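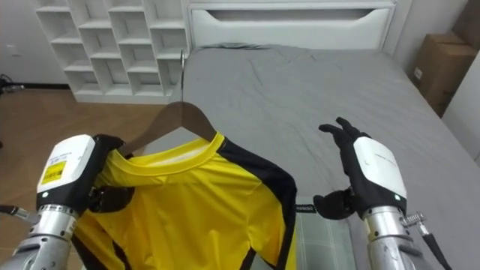

Garment handling with the two-armed Werumska home unit.

Home Products Support News Contact

Werumska Pauses Garment Hanging on Home Units After Late-Release Fault

JALLDALE – Werumska is asking customers to turn off the garment hanging feature on its two-armed home units until a software update is installed. In some cases the right hand did not let go of a garment after the hanger was on the rail, and the arm began to pull back while still holding the fabric.

The company has received 11 reports of the fault since September. In two of them the clothes rack tipped over. No one was hurt. One customer reported a torn sleeve and another a scratched wardrobe door, and both claims have been paid. 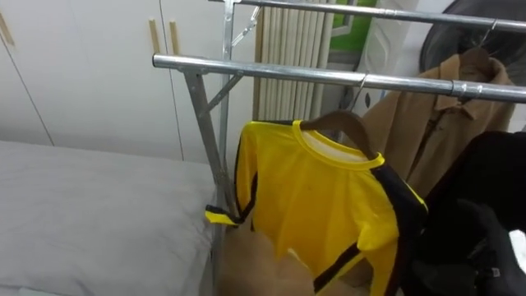
The fault is in how the unit decides that its hand is open. The finger sensors are read once, just after the release command, and thick or slippery fabric can press on them in a way that gives a false reading. The risk is higher on a crowded rail. When a yellow top hangs right up against a black garment, with a coat on the bar behind, the hand has little room to open and cloth can stay between the fingers. The arm then moves away at normal speed because the control software believes the hand is empty.

Werumska repeated the fault at its test site in Prudmont. Engineers ran 80 hanging cycles with the current software, using shirts, coats and sports jerseys on freestanding racks. The hand released late in 2 of the 80 cycles – both times with the rail close to full.
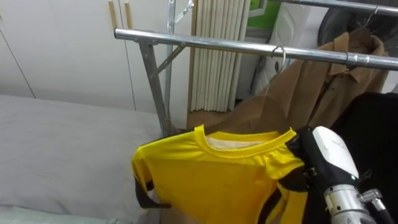
The update changes three things. The sensors will be read again before the arm starts to move. The first part of the arm's return will be slower, and the unit will stop and call for help if it feels a steady pull. The same engineers ran 70 cycles with the new software and recorded no late releases. Kravets, the outside lab hired to review the work, is still checking the results, and the update will not go out until that review is done.

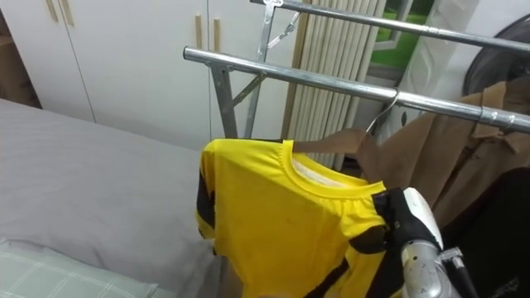
Consuelo Bermúdez said customers should have been told after the first rack went over, and that a unit able to pull on furniture needs a stop button people can reach from the far side of the room. Werumska accepts the first point and is looking at the second.

Until the update arrives, customers should do the following:

Turn off garment hanging in the unit's settings.
Keep children and pets away from the rack if the unit is working nearby.
If the hand is holding fabric and the arm is moving, press stop. Do not pull on the garment.

Folding and carrying are not affected.

Press contact: Erasto Lema, Werumska, Jalldale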